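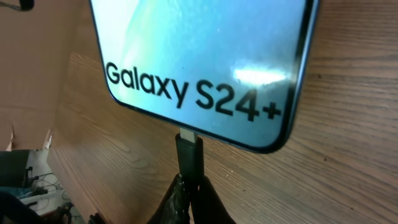

Two fingers on the plug, and the phone on my table.

Two months with the Womberg gripper kit

Posted by Neelam Rawat

Several readers wrote to me after my post on small robot arms and asked what I think about the Womberg kit. I wanted to use it properly before I answer, so I waited until I had done one complete job with it, and the job was putting a USB-C cable in a phone. For a person it takes one second. For my arm it took most of the spring.

First, what you get. The kit is a two-finger gripper, a small camera with its bracket for the wrist, one controller box, the cables, and a licence for the Karnura software for one year. The arm is not included. Mine is the Grurkton, the smaller one, which I bought second-hand and which I have described before. I paid 1919 euros for the kit directly from the Womberg shop. With a second licence and the long bracket it would be 2754, and I don't recommend this to anybody who works alone.

Mounting

The bracket fits the Grurkton flange without an adapter. The printed manual shows the screws in the wrong order, and if you follow it you have to take everything off again to reach the last one. The PDF on their website is correct. I lost an evening like this, and I was a bit angry, but it was the only serious mistake that I found in the documents.

The camera sits close to the fingers and looks down along them. I had expected that the gripper would hide too much of the work. It does hide something, because both fingers come into the picture from below and they are large. But the point where they close is well visible, and for a plug this is what you want to see. With my old camera on a tripod I could never tell if the connector was in front of the port or one millimetre beside it.

The fingers open up to 70 mm, so the kit is made for bigger things than a plug. A thin, hard housing of smooth plastic is not an easy object for it. In the first days the plug turned in the grip each time it touched the edge of the phone. I tried more force, and it turned anyway, only with more noise. What helped was to take the plug lower, nearer to the cable, and to close slowly. Womberg has a setting for this with the name "soft close", and it should be the default in my opinion.

The phone

I used a Galaxy S24+ lying on the table with the display up. It is a difficult object for a camera. The glass is glossy, and when my lamp is on there is a white smear of light on the screen which moves when the arm moves. The Karnura software did not like that. It has a function which looks for edges, and it took the reflection for an edge quite often, so the arm went with great confidence to a place where no port exists. I moved the lamp to the side, and later I also lowered it. After this the bottom edge of the phone was found nearly always. The black bezel helps too, I think, although I have no measurement to prove it.

My table is wood with strong dark grain, and I was afraid the lines would cause the same problem. They did not. I mention it because the quick start guide says to use a plain mat, and I never bought one.

One more point about the phone. It must not slide. When the plug meets the port a little bit wrong, all the force goes into the phone, and it walks away over the table. The kit includes nothing for holding the object, and I find this strange for the price. I put two strips of rubber under the phone, from a shop for kitchen things, and I was content with them.

Teaching

There are two ways to teach a movement. You can write positions in Karnura, or you can take the arm by hand and show it. I did the second one almost only. The software stores the path together with the camera pictures, and afterwards you can play it again, slower or faster. The slow play is very good. I watched many of my own attempts in this way and saw that my hand always came from the left at the end, which I did not know about myself.

My complete set has 1702 recordings now. Of course not all are good. Sorting them is the weak part of the software: you can only mark them one after another, and there is no key for it, so you click each time with the mouse. I wrote to Womberg about this and received a friendly answer after three days. A new version should come in July. I will believe it when I have it.

What about the result? With the phone in the same place and the same angle, the arm puts the plug in reliably enough that I can leave the room to make tea. With the phone turned a little, it still works in most cases. When I turn it a lot, it tries, pushes against the rim beside the port, and stops by itself with a force warning. I am glad about this stop. The phone is my own, and I looked at the port often with a magnifying glass in the first week.

Compared with the Talebi

I had the Talebi gripper on loan last year, and some of you will ask. The Talebi is quieter and its fingers are narrower, so for small connectors it has an advantage. But it has no camera, and the software was a list of commands and nothing more. If you already have a good camera and you like to write code, take the Talebi. For a person who wants to begin with pictures and hand teaching on the same day, the Womberg is easier - if you read the PDF and not the booklet.

Small complaints, without order: the controller box has a fan which never stops. The wrist cable is a little too short when the arm is stretched out. The licence must be renewed each year, and the price of this is not written on the product page, you have to ask.

I keep the kit. Next I want to try pulling the plug out again, which I thought would be simple, and so far the phone comes up together with the cable. If someone has done this with the Grurkton, please write in the comments how you hold the phone down.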